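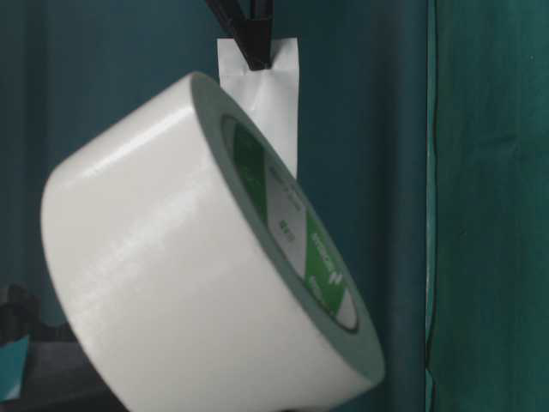

A roll of white tape with a green and white label on the core.

Finding and Keeping the End of a Roll of White Tape

White tape hides its own end. The layers are all the same color, and once the free edge lies flat it can take several minutes to find. The steps below work on most rolls.

1. Hold the roll near a window or lamp and tilt it until the light slides across the outer face. The end shows up as a thin straight shadow.

2. If you can't see it, turn the roll slowly and drag a fingernail over the surface. Go all the way around in one direction. If you feel nothing, turn the roll over and go around again -- the nail only catches when it meets the edge head on.

3. Lift one corner first, then work across to the other. Pulling from the middle tends to split thin tape lengthwise.

4. Pull off a short length and check that it is full width. If it has split, go back to the narrow side and lift that before pulling any more.

5. Cut away any creased part. Creases stick to each other and make the next piece hard to start.

6. Fold the last 2 cm under, sticky side to sticky side, to make a tab. Press it flat.
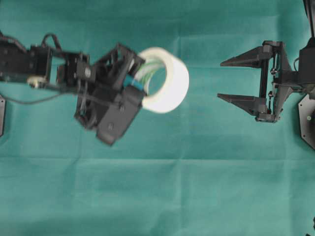

White tape over green fabric. The hollow core is what you need for hanging storage.

Storing the roll

Keep rolls off cloth when you can. Lint collects on the sides, where a little adhesive is always exposed, and it ends up along the edges of every strip. A peg or a short dowel through the core is enough. I use a Flulten rail with room for nearly two dozen rolls, but a nail in a board does the same job.

Keep the tape away from heaters and direct sun. If a roll has become too stiff to peel, leave it in a warm room overnight and start again from step 1.

Riku Nishimura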